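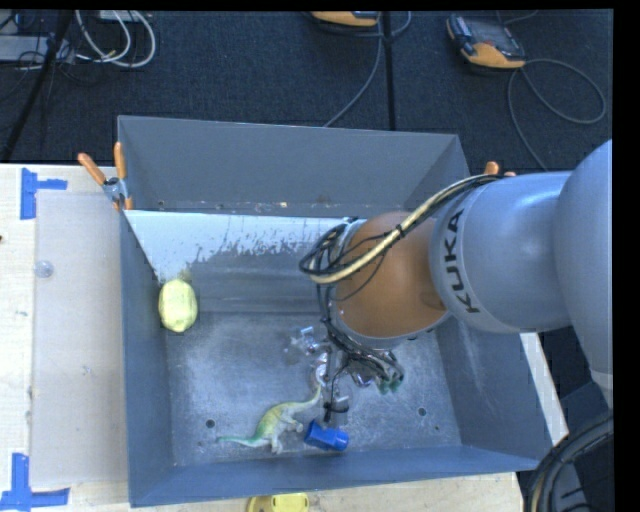 Altum Water Users Association
Minutes of the regular meeting, February

Call to order: 6:30 p.m. Quorum present. Minutes of the previous meeting approved as written.

1. Metering
Meters are now installed on 134 connections. Remaining connections are on the Atska lateral and cannot be fitted until the curb boxes are raised. The operator reported that two meters on the upper loop read low against the master meter. Both to be pulled and bench tested.

2. Line loss
Overnight flow on the Cereo branch was logged between 1 and 4 a.m. Average unaccounted flow was around 40 gallons per minute. Isolation of the lower half of the branch reduced this by more than half — the leak is therefore taken to be below the second gate valve. Excavation to start when the ground allows.

3. Storage tank
Inspection report received. Interior coating is sound above the normal water line, with blistering near the inlet. Overflow screen to be replaced. Recoating deferred to next budget year.

4. Pressure relief valve
One quote received, from Bang, at $3,000 including freight. Members asked for a second quote before any commitment. Tabled.

5. Rates
Motion to raise the base charge to $40 per month beginning with the April billing. Seconded. Carried, one opposed. Tier rates unchanged.

6. Other business
Request for a new tap outside the service boundary — referred to the engineer for a hydraulic check. Hydrant flushing notice to go out with the next bill.

Adjourned 7:50 p.m.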